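Print this page | E-mail this page

Furniture History and Repair, evening section
Week 4 notes – case furniture, drawers, hardware
Instructor: Wayne Ashworth
Posted February 9, 2021

Typed these up fast, so check them against your own notes. If something looks wrong ask me or Da-eun Seok before class.

Leftovers from last week

Chest, coffer, dresser, bureau, commode – the words wander. In the US "dresser" mostly means a low wide bedroom piece with drawers. In Britain it's a kitchen piece with open shelves over a cupboard. Old household inventories use whatever word the clerk liked. Don't date a piece by what the family calls it.

Lidded chest comes first. Problem with it: what you want is always at the bottom. Makers added one drawer under the box (the "mule chest"), then two, and by the later 1600s the whole front is drawers. Box with a lid turns into a frame full of smaller boxes. Everything tonight follows from that.

Carcass

Two sides, top, bottom, back. Between the drawers, either full dustboards or just rails at the front with runners nailed or glued to the sides. Dustboards cost more. Somebody decided to pay for them, so note it on your survey sheet.

Solid wood moves across the grain, hardly at all along it. Side panels have vertical grain, so they want to get narrower front to back in winter. Runners go front to back – their grain runs against the side. Glue a runner full length and something gives. Usually the side splits, a long vertical crack, often right behind the front edge. You'll see this on half the pieces you ever look at. Fix is to free the runner, glue only the front inch or so, and slot the screw at the back.

Veneered cases are a different animal. Good ground, stable; bad ground, the veneer telegraphs every joint underneath. Run your hand over it with the light low.

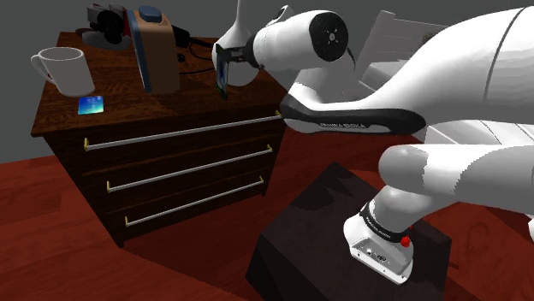

Graduated drawers next. Common arrangement is shallow at the top, deep at the bottom. Looks right to the eye and it works too, small things high and blankets low. But not a rule! Plenty of plain work has all drawers the same height, easier to cut, one set-up for everything. Equal drawers by themselves don't make a piece modern.

How to look at a drawer

Take it out. All the way. Turn it over. In this order:

1. Front joint. Early = nailed, or one or two fat dovetails. Later = more, thinner, neater. Machine-cut = all the same size, evenly spaced. Round "pin and cove" joints are American, late 1800s, and didn't last long as a fashion.

2. Bottom board. Which way does the grain go? Front to back is generally earlier, side to side later, on English work anyway. Regional exceptions, see reading. Plywood bottom means 20th century or a replacement.

3. Runners and wear. Wear on the drawer side should match wear on the case runner. If one is worn to nothing and the other is crisp, somebody changed something.

4. Saw marks. Straight = hand saw or a mill sash saw, arcs = circular saw. Use a flashlight held flat.

5. Back of the front. Spare holes. Spare holes are the best evidence you'll get on hardware.

Hardware

Three broad families for class purposes. Knobs (turned wood, glass, brass). Bails, meaning a swinging handle hung from posts, with or without a backplate. Bars or pulls fixed at each end, short or running nearly the full width of the drawer. The last group is mostly a 20th century taste and it comes back every few decades.

Things to remember about pulls –

Two holes per handle, center to center is the measurement that matters. Not overall length. Measure in both inches and millimeters, because a metric spacing on a supposedly 1790 chest is a very quick conversation.

Old brasses were replaced constantly. Fashion, breakage, a cousin who liked knobs. Shadow lines in the finish, plugged holes, a ring of darker wood around a smaller plate. Young-sook Ryu brought in a chest last term with four generations of holes in the top drawer, we will pass around her tracing.

Don't polish. I mean it. You take off the surface and the lacquer in patches and then it looks like neither thing. Soft dry cloth and leave it alone till we do metals in week 7.

Long bar pulls put the load out at the ends. People pull from one end only, drawer racks, runner wears on one side. With a wide drawer this gets bad fast. Wax the runners (plain paraffin is fine, candle stub is fine) and check that the drawer isn't wider than it is deep by a silly amount. If it is, you may need a center guide.

Case study – the Wilthorpe chest

This is the one in the study room, not the one in the hallway. Accession card says "oak, 18th c., hardware replaced". Si-woo Do surveyed it in August and disagrees with the second part. Points he raised:

– backboards are tongue and groove, machine planed
– drawer linings thinner than you'd expect
– 18 dovetails on one drawer, all told, and very regular
– only one set of holes behind each pull, so brasses are probably the first ones

So maybe 19th century revival work with its orignal hardware. Myung-ja Ban thinks the top boards are older and were reused. Both can be right. Write half a page on which evidence you'd trust most and why. Don't look up the auction record first please.

Practical for next week

Bring: steel rule, small flashlight, soft pencil, tracing paper, an old sock (you'll see). No pens near the furniture. Aprons are in the cupboard.

Work in pairs. Each pair gets 2 drawers and a blank survey sheet. Sketch the joint before you measure it, you notice more. Label which drawer came from which opening, in pencil on tape, NOT on the wood. They aren't interchangable even when they look it.

Reading

Course pack, pp. 97 to the end of the section on drawer linings. Skim the part on feet, we'll come back to it. Maeng article on regional runner types – optional but short. Packs are still at the copy desk, ask for number 239.

Survey sheets due at the start of class. Late ones in my mailbox, not under the door.

Print this page | E-mail this page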